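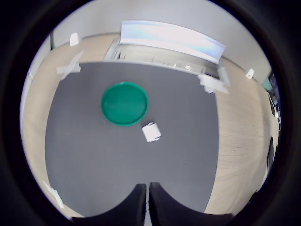 Green tray on a gray mat.

Unurton Drainage District: Questions Growers Keep Asking About the Pump Rebate

Last updated 2021-10-24

This page is kept by the Unurton growers' group. We don't run the rebate program and we don't get paid to promote it. Several of us have doubts about it, and they show.

What is the rebate, in plain terms?
The district pays back part of what you spend on replacing an old field pump with one from its approved list. You buy first and claim later. If the claim fails, you own a pump you may not have wanted.

How much do I get back?
The brochure says "up to 40 percent." Read the words "up to" carefully. The full rate goes to pumps that drain at least 500 acres, and most members farm far less than that. Ask the district office for your own rate in writing before you order.

Will a new pump stop my lower fields from flooding?
It might help. A pump moves water from your ditch to the main canal, and if the main canal is already full, the water has nowhere to go. The stretch below Lullosthorpe hasn't been dredged properly in years. Lewis Mowat replaced his pump last January and still lost his bottom rows of cabbage. The district says that was an unusual storm. We've heard that before.

Who decides which pumps are approved?
The district engineer, Gillespie Leckie. We asked how the list was put together and got a two-page letter that mentioned efficiency a lot and gave no test results. Halliday is the only dealer within easy driving distance that stocks the approved models. Draw your own conclusions, or ask for a second quote from Joradard, who will deliver if a few farms order together.

Can I claim for a used or rebuilt pump?
No. Flora Lindsay tried with a rebuilt unit that met every published requirement and was turned down. Her appeal is still open.

What paperwork do I need?
The dealer's invoice, proof of payment, a parcel map, and a signed form from whoever took the old pump away. That last one catches people. A scrap yard receipt is not enough – it has to be the district's own form.

How long does payment take?
The official answer is 40 days. Nearly all the members who told us about their claims waited longer, and the clock only starts when the district calls your file "complete."

I rent my land. Can I apply?
Only with the owner's signature. Think about who keeps the pump when the lease ends. Surachet Tanasarn had a lawyer add a paragraph on this to his lease, and he's happy for other tenants to copy the wording.

Does taking the money tie me to anything?
Yes. You agree to let the district inspect the pump and to keep it in service for the full term in the agreement. Sell the parcel early and they can ask for some of the money back – see section 2 of the form, in the small print.

So should I apply?
If your pump is worn out and you'd be buying a new one anyway, probably. If the old one still runs, we'd wait until the district says something definite about dredging.

Who can I talk to?
Tharushi Cassim answers questions for the group and has copies of all the forms. For a ruling on your own claim, you'll have to call the district office. Write down the name of whoever you speak to.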